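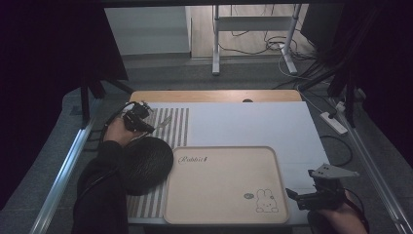 Bronisława Ziółkowski

4. Pickup Points and Passenger Waiting

The Sternis service differs from a scheduled bus line in that its vans have no fixed route between the rail station at Brotitz and the outer neighborhoods. A rider requests a trip by telephone or through the booking page and is assigned a pickup point, a van, and an expected time. The preceding section dealt with the assignment of vans. The present section considers the pickup point itself, which has received less attention in planning documents for services of this type.

When the service opened, every address in the service area was placed within 300 meters of a pickup point. Distance was measured along the street network, including marked footpaths but excluding paths through private parking lots. The rule was easy to state and easy to check on a map. It did not take account of slope, lighting, or the need to cross a main road, and a point on the far side of the bypass was treated as equal to one at the end of the rider's own street. Drivers raised this matter in their first meetings with the dispatch office, and the written notes of those meetings are the main source for what follows.

Two operators supply vans under the agreement. Vatell runs the daytime vehicles and Shetty covers the evening and Sunday hours. Their drivers are instructed to wait at a pickup point for a set period after the stated time, and then to report the rider absent. Under the original terms this period could be extended at the driver's discretion up to seven minutes. Wainwright, who reviewed the dispatch logs for the city, found that the two operators used this discretion very differently. Daytime drivers seldom extended the wait, as a second rider was often already on board. Evening drivers extended it as a matter of habit, and several wrote in the log that they had seen the rider approaching on foot. 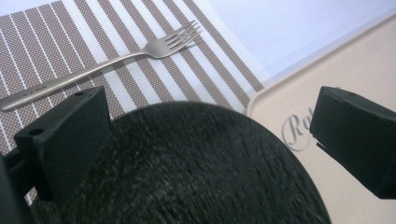
Lost property was not part of the original study plan, but it bears directly on time spent at the pickup point. A rider who drops a key or a card while boarding will normally look for it before the van can move, and the driver will usually help. The step area of the evening vans was fitted with a coarse dark mat. On a surface of that general kind, with black strands and lighter gray flecks as in the round object seen here, a small dark item is hard to pick out even in good light. Drivers asked for a plainer covering at the step and for a second lamp above the door. The lamp was approved in March. The covering was left for the next vehicle contract.

Shelter was the other matter raised often by riders. Most pickup points consist of a pole and a sign, and a minority stand beside an existing bus shelter. Riders who were offered a choice between a nearer point without a roof and a farther one with a roof did not behave in a uniform way. In dry weather the nearer point was preferred by nearly all. In rain the preference was divided, and older riders in particular tended to ask for the shelter — even where it lay across a main road. The booking page does not allow such a request, so these trips were arranged by telephone and appear in the log as manual changes.

Manual changes carry a cost for the dispatcher. Each one must be read to the driver over the radio and confirmed, and the arrival times of later riders must be worked out again. For this reason the dispatch office at first discouraged them. The position was relaxed after Wainwright observed that absent riders were less common on trips where the point had been agreed in conversation. The finding should be read with care, as riders who telephone may differ from those who book by page in ways that the log does not record.

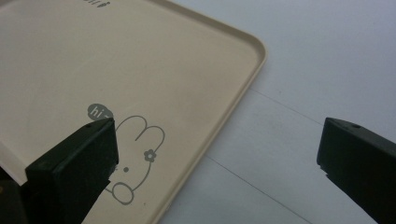

Figure 2. Cream-colored tray with a gray line drawing of a rabbit.

It is recommended that the walking-distance rule be kept as an outer limit and that a crossing of the bypass be counted separately. Points should be reviewed with drivers from both operators present. The waiting period should also be the same for daytime and evening service, and the sign at each point should state it plainly. Whether the booking page ought to offer a choice of points is taken up in Section 5, together with the results of the telephone survey.

Share 2 Comments 7
Home | Issues | Sections | Authors | Contact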